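Teaching by demonstration (robotics)

From the Getley Open Handbook of Machines and Work

Teaching by demonstration is a way of getting a robot to do a job by showing it the job instead of writing out each movement as a program. The person may take hold of the arm and push it through the motions, or may drive it from elsewhere with a matching set of controls. The recorded movements, usually with video, are then used to train software that tries to do the same thing alone. It is also called learning from demonstration or imitation learning, though how much learning takes place is disputed.

Methods

In hand guiding, the motors are slackened and the teacher moves the arm directly. It is cheap and easy to explain, but the teacher's own hands and sleeves get into the video, and guiding two arms at once is awkward for one person.

In remote control, or teleoperation, the teacher stands apart and the robot copies. Two-armed work is mostly taught this way. The teacher often has little or no sense of touch, and tends to make up for it by moving slowly. The software picks up the slowness along with everything else.

Choice of tasks

Most published tasks are done on a table with household objects: folding a cloth, stacking cups, opening a container. Small fastenings are popular because they look difficult.

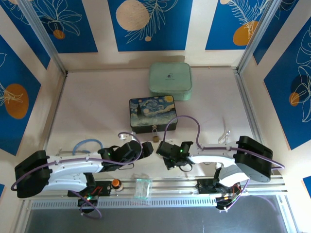

A padlock on a tin is a fair test of fine work, since a small error at the fingertips matters. It is a poor test of much else. The table, the walls and the lighting stay the same from one attempt to the next, and a system that does well there may have learned the table as much as the lock.

Claims and results

The Istora trial at Serncombe is often quoted in favour of the method. It gathered 3736 demonstrations, and its summary gave a success rate for each of 8 tasks. Less often quoted is the rule it used: an attempt counted as a success if the task was finished within 300 seconds, and the arms could be reset once by hand. Under a limit of 60 seconds, most of the tasks fell below half.

The later Saarinen review made a broader complaint. Failed demonstrations were commonly thrown away before training, it said, and seldom reported, so the human effort behind a finished skill could not be worked out. Supporters reply that any craft wastes material while it is being learned. That may be so, but a workshop would normally know how much.

Cost

The method is sold as a saving on programmers. It does cut down on code - the hours move to the people giving the demonstrations, whose work is repetitive and rarely appears in the price.

See also: Hand guiding; Remote handling; Two-armed robots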